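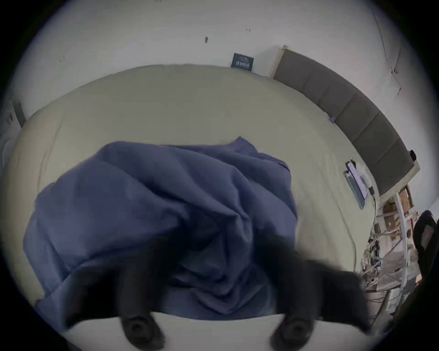 Is the Pokov folding stage platform suitable for a small outdoor cultural festival?

It suits most events with a modest program of dance, music and spoken performance, provided the ground is reasonably level and four people are available to assemble it.

This review was prepared for member organizations of the Melside Festivals Network that are planning to buy or replace staging equipment. The platform was used in May at the Melside Spring Heritage Festival, held on the lower lawn of Wasamer Park. It carried a full day of performances, including two folk dance groups, a drum ensemble, a children's choir and the closing awards.

Assembly

The platform arrives as a set of hinged panels with folding legs. Our crew completed the main deck in 55 minutes on its first attempt, working from the printed guide supplied by the manufacturer. The guide is clear on the order of work but gives little help with the side steps, which attach with a bracket that can easily be fitted upside down. We recommend assembling the steps once indoors before the event.

Leveling is done by turning a threaded foot on each leg. The feet have enough travel for a gentle slope. On the east side of the lawn, where the ground drops toward the pond, we added wooden pads.

Performance in use

The deck remained firm throughout the program. Dancers reported a slight bounce near the center seam, which they did not find troublesome. Percussion produced a noticeable hollow sound underneath, and the sound team placed rubber matting below the drums after the first set. Groups that rely on footwork as part of the music may prefer to have the panels without matting.

The textured surface gave good grip in shoes. Barefoot performers found it rough, and one group asked for a floor covering. Organizers who expect classical dance should budget for a roll of vinyl flooring, as none is offered with the platform.

"The height was right for families sitting on the grass," said Neelam Kashyap, program director of the festival. "People standing at the back could still see the children's choir, and that had been our most common complaint in past years."

Comparison with the Semwal deck

The network's older Semwal deck was available for comparison on the second stage. It is heavier and takes over 90 minutes to put up, but it is quieter underfoot and its guardrails lock more securely. The Pokov rails rattled in the afternoon wind and had to be tightened before the evening program. For an indoor hall where the stage stays in place for several days, the Semwal remains the better choice.

Storage and transport

Folded, the panels fit in a standard cargo van with room left for the steps and rails. The carrying handles are comfortable. The storage cart is sold separately, and its small wheels perform poorly on grass and gravel.

Rating

The Melside Festivals Network rates the Pokov platform 9 out of 10 for ease of assembly and recommends it for single-day outdoor events. Guardrails and accessories were judged less favorably and were not given a separate score. Member organizations may reserve the network's platform through the equipment office. Requests for the summer season should include a site plan and the name of the person responsible for assembly.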